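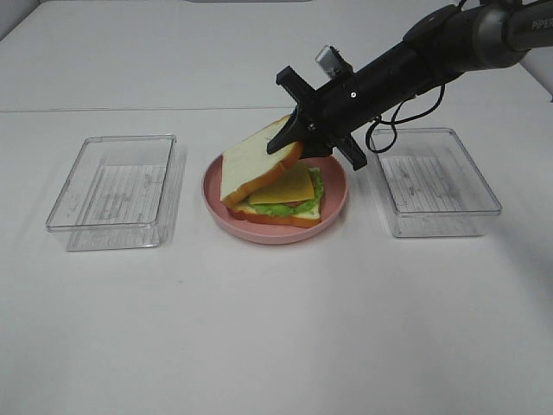

About Prullell

Prullell collects examples of handling work for people who train robots. We are a small firm in Sternelcombe, with a second room at Kitberg, and we do one thing: an operator guides an arm through a job, we record it, and a customer's model learns from the recording. Whether it learns anything useful is a question we would like to see asked more often.

What we doubt

Our trade is fond of big totals. We were asked early on for 1,000 runs of a single job and delivered them. Naledi Tshabalala, who founded the company, then went back through the lot and found almost 100 that should never have left the building. The operator had hesitated, or fumbled and carried on, and the run had been marked as good. The customer hadn't noticed. That bothered us more than the mistakes did.

So we are wary of claims that more data will sort everything out. We are just as wary of demo videos, including our own. An arm that can take apart a toy sandwich on a pink plate has shown that it can take apart that toy sandwich on that plate. Move the plate, change the light or swap the bread for something floppy and you may be back where you started.

How we work

Toy food is a fair place to begin. A slice of bread has to be lifted by its edge without dragging the cheese and lettuce along with it, and a bad grip shows up quickly. Every run is watched by 2 people before it is passed. Failed runs are kept and labelled as failed. Customers can have those as well, and should probably want them.

Wiremu Hapeta runs the recording floor and writes the instructions for each job. He keeps operators to 4 hours a day on the arm, as tired people produce tired data.

What we won't tell you

We won't say how many examples your system needs, as we don't know. Our longest project, Phetsri, was meant to answer that for simple table-top jobs. The results so far depend heavily on who is reading them.

If you still want to talk, write to the Sternelcombe office. Please say what the robot is supposed to do and how you will know when it can't.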